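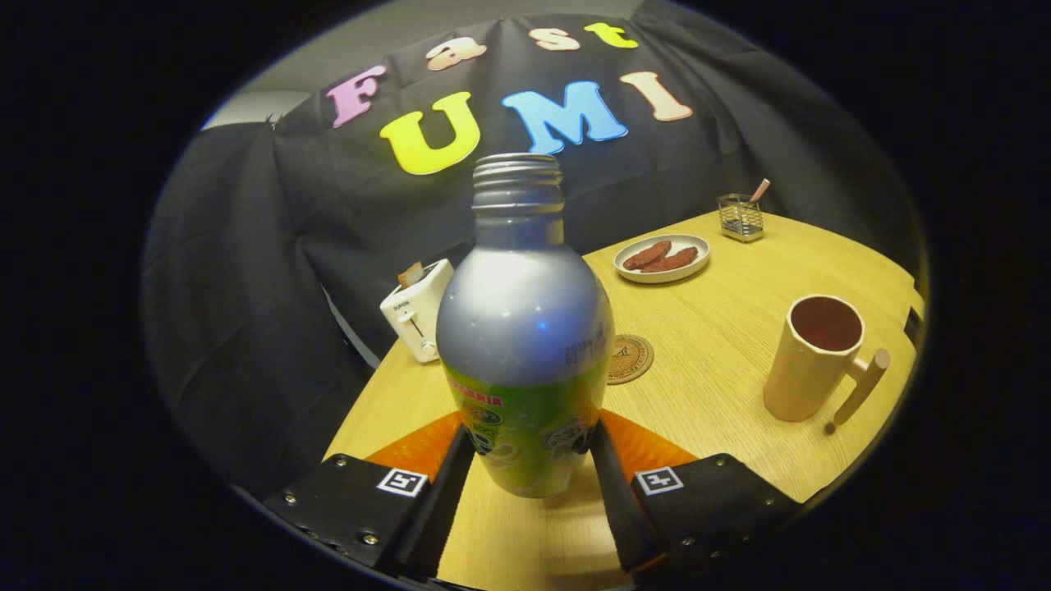

## Oltaretti hand-held gripper kit — worth it for tabletop work?

**ajugah_bench**

We have had one Oltaretti kit on evaluation since April. Two padded fingers, a square marker on each, wide lens on the body. The task set is a breakfast table: aluminum bottle, filled mug, toaster, plate of sausages. The bottle is the item I care about, as the bare metal throws a bright highlight at the shoulder. Tracking logs are clean on 9 of our 10 test objects. The bottle is the tenth.

Before I sign for a second kit: is anyone running these on reflective cylinders?

**tollgate_r**

Yes. Check finger width readings first. If the markers drop out near full close, the width value is interpolated and your grasp labels drift. Firmware 2 flags those samples. Firmware 1 does not.

**ajugah_bench**

Already on 2. Flagged samples are rare. The drift is in pose.

**kchong**

Kartini Chong, Liltthorpe. We compared this kit with the Hullinetti over 3000 demonstrations. Pose drift on the Oltaretti came from plain backgrounds. Black cloth gives the tracker very little to hold on to. Put some texture behind the table and run the bottle again.

**tollgate_r**

Disagree. There is lettering on the cloth in that shot, plus wood grain, a coaster and a toaster. That is enough to track on. I would look at exposure. Lock it and keep the highlight below clipping.

**kchong**

Felt letters are large flat patches — corners at the edges and little inside them. We locked exposure too and it made no difference on our side.

**mm_ginting_user**

The Ginting pads are a drop-in fit and grip metal better than the stock ones. Different problem, I know, but slip inside the fingers looks a lot like pose drift in the logs.

**ajugah_bench**

Had not separated those two. I will run 200 bottle grasps with exposure locked, then the same again with a printed sheet behind the table. Stock pads for both.

**kchong**

Post the raw trajectories if you can, before any smoothing.

**ajugah_bench**

Will do. Second kit is on hold until then.

— Amirul Jugah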